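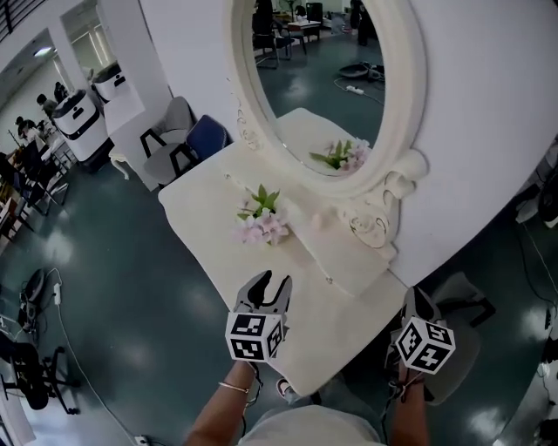
Octubre
Por Anoma Gamage

El espejo doméstico envejece por el borde. La mancha parda o negruzca que avanza desde el canto hacia el centro es corrosión de la capa reflectante, una película de plata protegida por detrás con cobre y pintura en la fabricación clásica. Cuando el canto queda sin sellar, la humedad penetra entre el vidrio y la pintura y el metal se oxida. El proceso no se revierte con limpieza.

El taller Clevska, dedicado a la restauración de lunas, registró 1.649 piezas en su último inventario. Lauri Mustonen, responsable de plateado, atribuye la mayor parte de los daños a productos con amoniaco pulverizados directamente sobre el cristal: el líquido escurre hasta el marco y permanece allí durante horas. Recomienda humedecer el paño y secar el perímetro al terminar.

Las lunas ovaladas presentan una dificultad añadida. El canto curvo se pule a mano y admite peor el sellador, que debe aplicarse en dos pasadas. En marcos tallados conviene dejar una holgura trasera para que circule el aire.

Volver a platear exige decapar el reverso, desengrasarlo y aplicar la solución en una sola sesión. El taller rechaza los encargos con vidrio rayado en la cara vista. En piezas anteriores a la posguerra, Mustonen prefiere conservar la luna original, con sus manchas, y limitarse a sellar el canto.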